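I have wanted a robot to do my dishes since I was old enough to be told to do them, so when Sirkance invited me over to its workshop in Clamham, I was in the car before I'd finished the email (my own sink was full at the time, I'll admit).

The job they'd picked for the arm sounded almost insulting. Saucepan, glass lid, put one on the other. I do it half asleep most nights, usually with a phone wedged under my chin!

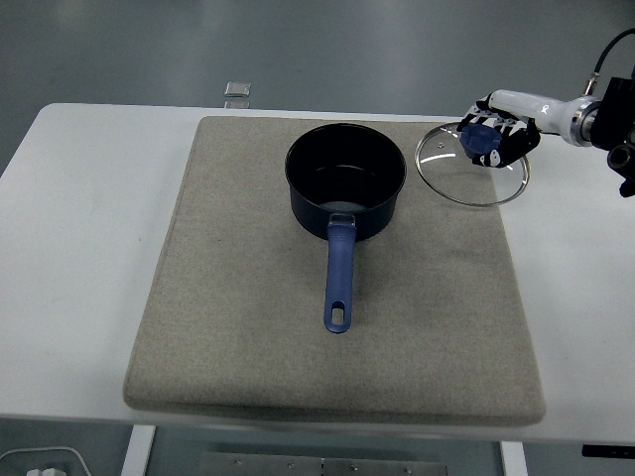 But try explaining it to a machine. A knob is small and round, glass is a pain for cameras to judge, and a lid that lands a hair off center just sits there crooked. Delwyn Harawira, who runs the kitchen work, told me her team went through 2000 tries with lids alone — and 131 of those ended up on the floor.

So can it cook me dinner yet? No. Can it clear up after? Also no, though Delwyn thinks putting pans away is close, maybe 2 years off. I asked what she does at home in the meantime. She has a teenager, she said, and he needs reminding too.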